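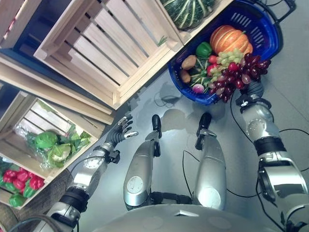 2 min read

Ticket: grasp planner drops to "no valid target" during produce sort
Component: perception / grasp selection
Opened by: Jacinto Cuautle
Status: open, and I'd like it to stay open

Summary
Since the Moltar update in January, the planner quits partway through a basket run. The log says no valid target while there is plenty of produce within reach. I ran the basket task 60 times on the Ukdale station and got the error in 23 of them. The release notes call grasp selection "more robust." I would like to know what that was measured on.

What I tried
Restarted the perception node. No change.
Recalibrated the head camera. No change, though the residuals did look nicer.
Rolled the Jotach driver back one version. The error came back on the second run.
Raised the planner timeout from 4 seconds to 40. Same failure, I just waited longer for it.

Ayala support suggested bad lighting. I don't buy it. The head view segments fine, and grapes get a clean mask nearly every time. My guess is the wrist view, where the hand's own fingers take up a good part of the image and the self-filter has to guess what belongs to the robot.
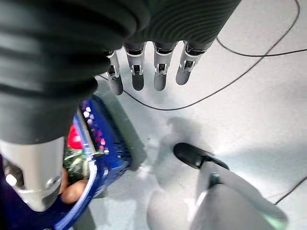 Wrist view, fingers over open floor, second gripper at lower right.

With the self-filter off, the error mostly goes away, but then the planner proposes grasps on the other hand, so please don't close this with "disable self-filter." With it on, the mask spreads past the fingertips and takes nearby objects with it. I suspect the new padding value, which isn't listed anywhere in the config docs.

There may be a second problem in how the two arms share targets. When one arm holds a reservation at the crate, the other sometimes loses its whole candidate list at the basket.

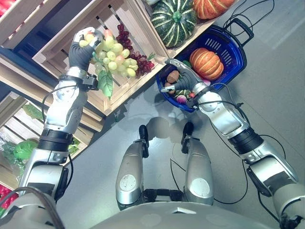

I can't say yet whether that is a separate bug or the same mask being passed to both arms. The reservation log prints the same object ID for both sides in several failed runs, and I don't trust those IDs much either.

Requested
The padding value exposed as a parameter, with its default written down.
Per-arm candidate lists in the debug output.
The test set behind the "more robust" line.

Update, Sunday 4:40 pm
Tried the patched build. It ran clean, but the patch also turns off the check that raises the error, so I'm not counting that as a fix. Leaving the old build on the station until someone answers the padding question.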